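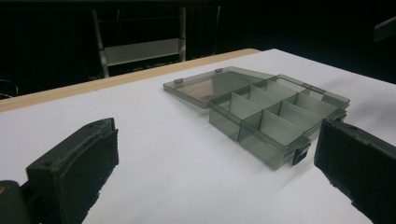 Our project compared two hand-held gripper tools, the Juvel and the Plosix, to find out which one our lab group should use for recording close-up manipulation tasks. Both tools have two fingers and a camera that looks out between them. We wanted to know how well each one copes with thin plastic parts, because most of the objects in the task list are household items and a lot of them are light and awkward to hold. The hardest one was the compartment organizer with the hinged lid. It is smoky see-through plastic, and when it is open the lid lies flat on the table, so the fingers have only a thin raised rim to work with. The white tabletop also shows faintly through the walls of the tray, and we expected that to cause trouble for the camera.

## Setup

All trials were done on the same white table with the lights over the table on. Omprakash Nigam and I took turns as operator so the results would not depend on one person's hands. We used six objects and did each task four times per tool. The tasks for the organizer were:

- close the lid from fully open
- open the lid from closed
- turn the tray a quarter turn on the table
- lift the tray by one long side

The force limit on both tools was left at the factory setting. We recorded with the Gautam logger, which saves the video and the finger opening together. Exposure was fixed in January and not changed after that.

## Results for the organizer

Closing the lid was easier than opening it. With the Juvel we could slide one finger under the rim and tip the lid over in a single move. The Plosix has thicker fingertips and they kept pushing the lid along the table. On two of its four tries the whole box turned before the lid came up.

Opening went badly with both. The latches are small, and neither tool can press one and hold the tray steady. We ended up holding the tray with a free hand for these trials and marked them as assisted in the results table.

Lifting was fine with either tool -- the pads grip the plastic well and we saw no slipping. Turning the tray was also fine, although the Plosix blocked more of the camera's view while doing it.

## Camera notes

The dividers inside the tray came out paler than the outer walls and were easy to follow in the video. The lid was worse. Light from overhead puts a soft band across it, and our edge detection script often took that band for a real edge. Raising the threshold to 800 removed most of the false edges but also lost part of the rim. We left it there for the rest of the trials.

## Problems

We lost one session of Plosix data when the logger ran out of space, and repeated it the next day. We also meant to test the Banelier pads, which are softer, but the set we ordered did not fit the Juvel mounts. Omprakash is drawing an adapter plate.

## Choice of tool

We recommend the Juvel for the recording work. The Plosix is more comfortable to hold for a long session, but the thinner fingertips matter more for lids and trays. The latch tasks should stay off the list until we have tried a narrower tip.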